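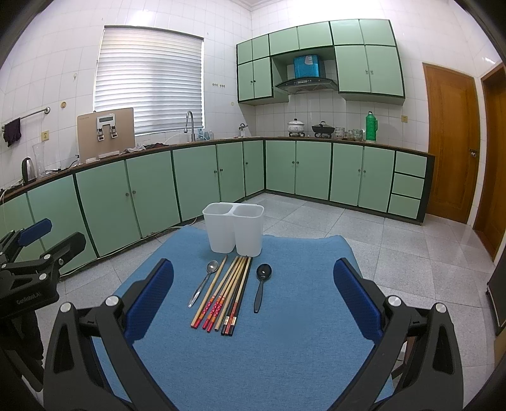
Figure 3. Utensil-sorting task at the start of a demonstration, seen from the gripper camera. Spoons and chopsticks lie on a blue felt mat in front of a two-compartment holder.

4.2 Thin-object grasping in home kitchens

The second group of tasks tests whether a policy trained on hand-held gripper data can pick up long, thin objects that lie close to one another. We use the utensil-sorting task (Figure 3). The operator moves each utensil from the mat into the white holder at the far end. The set mixes metal, plastic and bamboo, and the chopsticks differ in color and in the marks near their ends. They fan out slightly toward the operator and sit close together near the holder, so the choice of grasp point along the shaft affects how much clearance the jaws have.

We collected 187 demonstrations of this task for the Toma split of the dataset. Operators were told to complete one utensil before reaching for the next and were given no fixed order. Chopsticks could be moved singly or as a pair. A demonstration was rejected if an utensil left the mat or if tracking was lost for more than 2 seconds. Collection ended on 8th October, and all labels were checked by Tudor Buzatu before training.

Each demonstration was divided into approach, close, lift, transfer and release. The boundaries were set from jaw width and gripper speed, then corrected by hand where the two signals disagreed. Most corrections fell between approach and close. Operators often narrowed the jaws early when working near the tight end of the chopstick group, and the width signal alone marked this as a grasp.

We compare two policies. Nemia predicts gripper motion from the current view only. Irar uses the same image encoder but also receives the previous 5 views. Both were trained for 1,000 epochs on the same split, with the same action horizon and no added simulation data. The room behind the mat was left unmasked during training. In an earlier test, masking the cabinets and counters made the policies less stable when the gripper was raised during transfer.

Irar performed better than Nemia on paired chopsticks. The difference was largest during release, when the jaws hide much of the holder and the current view gives a poor estimate of the cup opening. On spoons the two policies were close. The remaining spoon failures came mainly from grasps too near the bowl, which left the handle at a steep angle over the holder.

Both policies had trouble when two shafts crossed under one jaw. Neither model has a regrasp action, and the training data contain few such cases. We return to this limit in Section 5, where the same policies are tested on the Hostness split without further training.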